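Forkdale gets its own makeup swap, and the first one sold out of chairs

Beauty fans in Forkdale finally have somewhere to take all those lipsticks that looked great in the store and terrible at home. The Cirus Makeup Swap opened its doors in June 2023 on the upper floor of the old Ververidis building, and what a turnout! The organizers had hoped for 80 people on the first evening. By closing time the tally at the door was close to 400, and the line for the eye shadow table went down the stairs and past the bakery.

The idea is lovely and simple. You bring sealed or barely tested makeup you don't use, you get a paper token for each piece, and you trade your tokens for something you like better. Powders and pencils are cleaned and sharpened at the front desk before they go out on the tables. Mascara and liquid liner are only accepted unopened, and so is anything that comes in a pot you dip your fingers into.

"I had a drawer at home that wouldn't close," said Myrto Economou, who started the swap after moving back to town last year. "Eleven nude lipsticks, and I wear red! I figured there had to be someone across the street with eleven reds who wanted a nude."

She was right about that. Reds were gone within the first hour, along with every cream blush in the building. Brown brow pencils went nearly as fast (blondes, you are in luck, there was a whole basket left over). Foundation was the surprise of the night. It's the hardest thing to buy without trying it on, and the shade matching corner run by makeup artist Paraskevi Petridis was busy from start to finish.

Petridis has worked on weddings and stage shows in the area for 28 years and has strong feelings about foundation. She matches at the jaw, by the window, and makes people wait a few minutes before deciding, as many formulas darken a little once they settle. Her tip for anyone caught between two shades is to take both and mix them on the back of the hand, a bit more of the darker one in summer.

She also gave a short talk on doing a full face with very few products, and it was the best part of the evening for this reporter. One cream blush went on cheeks, lips and lids, pressed in with a ring finger, followed by brow pencil and a single coat of mascara. The whole thing took less time than the applause afterward. Several people went straight back to the tables and returned half of what they had picked up!

Skorkis, the small brush maker on the ground floor, lent a set of brushes for the demonstration and will be showing people how to wash and reshape their own at the next meeting. 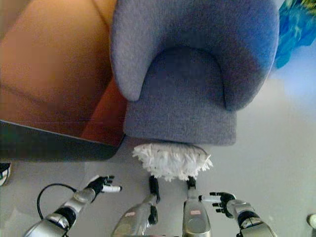
When to go next

The swap takes a break over the summer and returns in September, same place, with more tables and a separate section for skin care and nail polish. Entry is $2, and that includes your first token, so you can come along even if you have nothing to trade. Wipe down your compacts before you bring them, and leave perfume at home, as there's no room for it yet. Anyone who would like to help at the cleaning desk can leave their name with Economou at the door.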